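### 3.2 The Marker Handover Task

The second task in the course is the one students talk about most. Each team runs two arms over a shared wooden tabletop, with highlighters in a few colors scattered between them and a light plastic container to collect them in. One arm does most of the picking. The other holds a long yellow foam stick, which the teams may use to nudge, herd or block the markers in any way they like. We gave no script for how the stick should be used, and the variety that came back was a real pleasure to watch!

Five teams took part, all from the spring section taught by Zyanya Rosales and Kulap Panyasiri. They worked with Gelum, our small control library, and recorded their sessions with a logger called Kinasa, which Orathai Luangrath had written for an earlier class and kindly extended for this one. By the end of April the teams had logged 378 attempts between them. Figure 2 shows the workspace from the wrist of the picking arm, the same view the students had on their screens while driving. 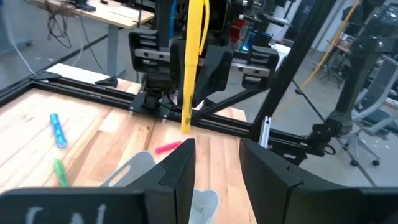
**Figure 2.** Wrist view of the shared table, with the second arm holding the foam stick.

Driving from this view takes practice. A team can see its own fingertips very well and the table beyond them fairly well, but depth is hard to judge, and in the first week nearly everyone closed the gripper too early. Hipólito Cisternas suggested that teams keep a written log of what they believed had gone wrong before they replayed the recording. We took this up at once, and it became the best source of data in the study - far richer than the success counts we had planned to rely on.

Two kinds of entry came up again and again. In the first, the picking driver blamed the gripper for a miss, and the replay showed that the marker had rolled before the fingers arrived. In the second, the drivers got in each other's way. One log reads, in full: "We both went for the green one. We were both very polite about it and then both went again." After that session the team began calling out colors aloud, and two other teams picked up the habit on their own.

The stick turned out to be a wonderful teaching tool. It bends a little, it forgives a bad approach, and it makes the second arm useful without asking its driver for a precise grasp. Students who were nervous about the picking arm often started on the stick, and several of them stayed there by choice. One team used it as a fence: they laid the tip down on the far side of a marker so that it could not roll away while the fingers closed. Another swept everything toward the container first and only then began to pick, a plan that Heather Harawira had tried by hand the year before and that we had wrongly told the class would be too slow.

We had expected the teams to divide the work by arm and keep to it. Most of them traded seats instead, sometimes in the middle of a session, and their logs got noticeably better when they did. A driver who had spent time on the stick wrote more carefully about what the picking arm needed, and asked for it sooner. Section 3.3 looks at these seat changes in more detail, using the recordings from the last two weeks of the course.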